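Otesstead office tidy, progress report
To: Kelly Heywood
From: Tamunoemi Effiong
Jul 5, 2020

Kelly, the supply cupboard is finished and we are on to the desks. The cupboard gave up 161 pens and markers, 46 of them dead. Chiamaka Bassey tested every one on the back of the January budget, which had no other takers.

Working pens now go into trays, one per desk, reds kept together.
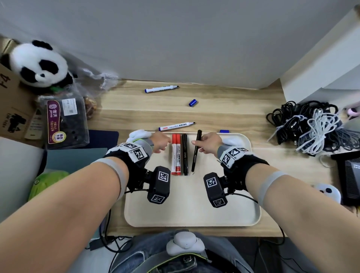
Sorting at the second desk: reds and blacks on the tray, blue-capped whiteboard markers still to come.

Spending stands at 13 dollars, all on labels. We would like to keep the rest for drawer dividers, if Fares Majali will stop calling them a luxury.

Still open: 2 filing drawers at the Odera end, one of them locked. The key is believed to be in the other one, also locked.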